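Getting around Mabula by ferry and on foot: changes from April

By Neema Biwott

The spring timetable for the Mabula harbor ferry takes effect in April. It replaces the winter schedule in full, and printed copies of the old one should be discarded. The main points for visitors are set out in this item.

Boats leave the Letach landing every 50 minutes, starting at 8:10 a.m. The last return from the island side is at 6:40 p.m. On Tuesday the first two departures are reserved for freight and do not carry foot passengers. Bicycles travel on the lower deck and must be walked on and off. Folding bicycles count as hand luggage if they are folded before boarding.

The Kirnico day pass covers the ferry, the hill tram and the two bus lines that meet at the old customs house. It is valid until the last service on the day it is first stamped. The pass does not cover the night bus, which uses a separate ticket sold by the driver. Seats on the tram cannot be reserved.

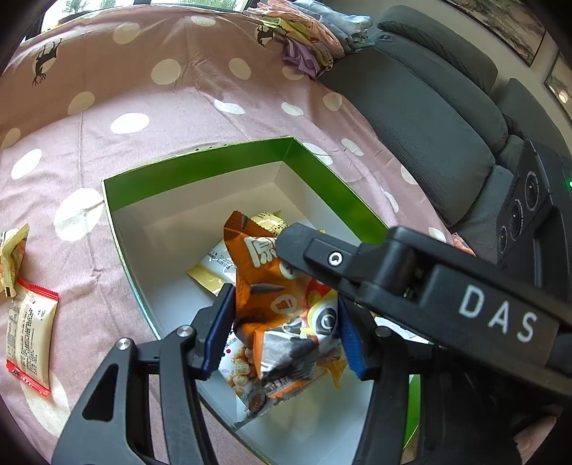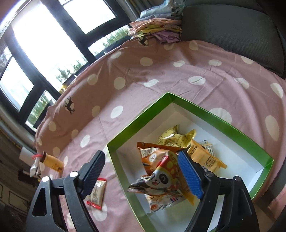

Can the day pass be used on the ferry more than once?

There is no limit on crossings during the day of validity, but the pass must be shown each time and does not guarantee a place on a full boat. Each boat carries 100 foot passengers, and boarding closes when that number is reached.

The Demness walking route has been re-marked with yellow posts. It begins at the tram terminus, follows the upper wall as far as the signal tower, and drops to the harbor by the rope-makers' steps. Allow 70 minutes at a steady pace, without stops. The steps are uneven in the lower section and have a handrail on one side only. A stroller will not manage them. The alternative is to turn back at the tower and take the tram down.

The signal tower is open from 10 a.m. to 4 p.m. The upper platform is closed in high wind, and a red flag is flown from the gate when this applies. Drinking water is available at the tram terminus and at the Letach landing. There is none along the wall.

Luggage can be left at the customs house, in the room behind the ticket windows. Lockers take coins only. Larger items are accepted at the counter until 5 p.m. and must be collected by 7 p.m. the same day.

The next item will cover the parking areas north of the harbor and the connecting shuttle.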